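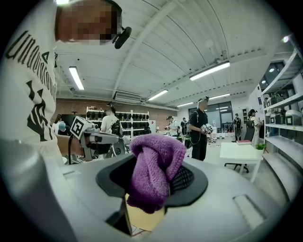

Friday, late, feet up at last.

I should be in bed, but my head is still full of the purple towel, so I'm going to write until it lets go of me. I have spent more of this week thinking about one piece of terry cloth than I have spent thinking about my own mother (call her Sunday, please, don't forget again).

We got to 539 clips on the towel task, which Senyo wanted by the end of July and which I had privately decided was hopeless. The whole thing sounds so simple when I tell people at dinner. You take a gripper in each hand, you do the chore yourself, and the cube with the black and white pattern lets us work out where the hand was the whole time, and later on the arm at Cedville tries to learn it from what we did. Push the towel into the opening, pull it out again, drop it wherever it drops, start over. My shoulders would like it noted that 539 of anything is a lot.

Now the part I really want to remember. Back in the spring we all did it the tidy way. Fold the towel, lay it on the rim just so, put it in. Lovely clean clips, and the arm got very good at lovely clean towels and fell to pieces the moment one corner was hanging over the edge. So Senyo Korletey, bless him, said to stop tidying. Leave the towel however the last person left it, half in and half out if that's how it lands, and begin from there. I argued with him for most of a lunch! I thought we'd be teaching it nothing but mess.

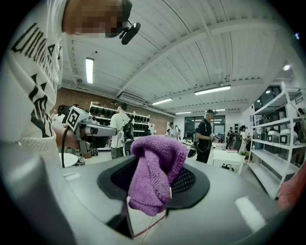
Well, I was wrong, and I told him so this afternoon, and he was very gracious and only brought it up twice more before coffee. Dogbe (the new training run, we name them all now) had just the messy clips in it, and it put the towel all the way in on 38 tries out of 50. Solley, which was the tidy one, had far more to learn from, close to ten times as much, and it managed 19 on the same starts. I made them run Solley again in case someone had loaded the wrong file. Nineteen again. I sat there grinning at the screen like I'd had a baby.

The thing I keep turning over is that the clips where I fumbled seem to matter most. I'd grab too little cloth, feel it slipping, go back for another pinch, and I always wanted to throw those out as bad takes. Senyo thinks they should stay in, every one, so long as the towel gets there in the end. I'd like to test that properly: same number of clips, one pile with the fumbles and one without. Must ask him on the train before he fills up next week with something else.

Less cheerful: the tracking. Whenever two of us stand close, the cube on one gripper goes behind somebody's arm and the path jumps. We lost 95 clips to it, already taken off the total, thank goodness. I think we need to spread out, and I need to stop leaning in so far when I'm concentrating. I also need a better way to hold the cable, which slaps at my wrist.

Vostis is the big one, 4000 clips with every cloth we can lay our hands on, dish rags and socks and that horrible stiff bath mat. I said yes to helping before I had done the arithmetic. Bring the good shoes. Bring lunch, too, the sandwich place closes early all summer.

Tea's gone cold. Going up.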